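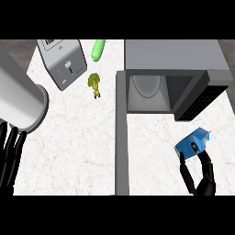 Vulteddale, February

Chapter 5
Entering and Playing a Pairs Tournament

Most players reach their first tournament after a season or more of club play. They know how to bid, how to follow suit, and how to keep a partner reasonably content. Tournament bridge asks for the same skills, but it places them inside a set of procedures that may be new to the reader. This chapter describes those procedures in the order in which a pair will meet them, from the entry form to the final ranking list. Questions of bidding style are left to Chapter 6, and defensive signals to Chapter 8.

5.1 The Entry

A pair enters as a unit. Both names appear on the form, and both players are bound by the conditions of contest once the form is accepted. The conditions state the length of the event, the method of scoring, the systems permitted, and the time at which play begins. They should be read in full before the entry fee is paid. A player who intends to use an unusual opening bid should compare it with the list of permitted methods and, if any doubt remains, write to the organizer well ahead of the event.

The winter meeting at Vulteddale will serve as the model for this chapter. It consists of 2 sessions, the first on Friday evening and the second the following afternoon. Up to 30 pairs are accepted. Entries received after the field is full are placed on a waiting list in order of arrival, and a pair on that list has no claim to a seat until a withdrawal is confirmed.

5.2 The Convention Card

Each player brings a completed convention card to the table. The two cards of a partnership must agree. The card tells the opponents what each opening bid promises, how the partnership responds to it, and which leads and signals are used on defense. It is the property of the opponents during the round, in the sense that they may consult it at their turn to call or play. A player may not consult his or her own card while the auction or play is in progress.

Partners should fill out the card together. Disagreements that have gone unnoticed for years often come to light during this exercise – the meaning of a double after an overcall is a common one – and they are far cheaper to settle at home than at the table.

5.3 Seating and Movement

On arrival, a pair is given a starting table and a direction. In a Mitchell movement, the North–South pairs generally remain seated while the East–West pairs move to the next higher table after each round and the boards move to the next lower one. In a Howell movement, most pairs change both table and direction during the session, following a guide card placed on each table. Players should confirm the pair number of their opponents at the start of every round. A board played against the wrong pair is a frequent cause of adjusted scores, and the error is easily prevented.

5.4 Matchpoint Scoring

The score on a single board has no value in itself at matchpoints. It is compared with the scores obtained by every other pair who held the same cards. A pair receives one point for each score it beats and half a point for each score it ties. In some countries these values are doubled to avoid fractions.

The effect on judgment is considerable. An overtrick that would hardly matter in rubber bridge may separate a good result from a poor one. The deal known as the Satti hand, discussed in Section 5.7, turns entirely on whether the declarer in three notrump should risk the contract for a tenth trick.

5.5 The Director

The director is called whenever attention has been drawn to an irregularity. Calling the director is a routine act and carries no suggestion of bad faith. Marilou Agbayani, who directed the Tillunent Pairs for many seasons, advised new players to raise a hand, remain seated, and say nothing about their cards until asked. Her advice is sound. Players who try to settle a revoke or a bid out of turn among themselves may lose rights that the laws would have given them.

When the director has heard the facts, a ruling is given and play continues. A player who disagrees may ask for a review after the round – the conditions of contest will state the time limit – but the ruling must be followed in the meantime.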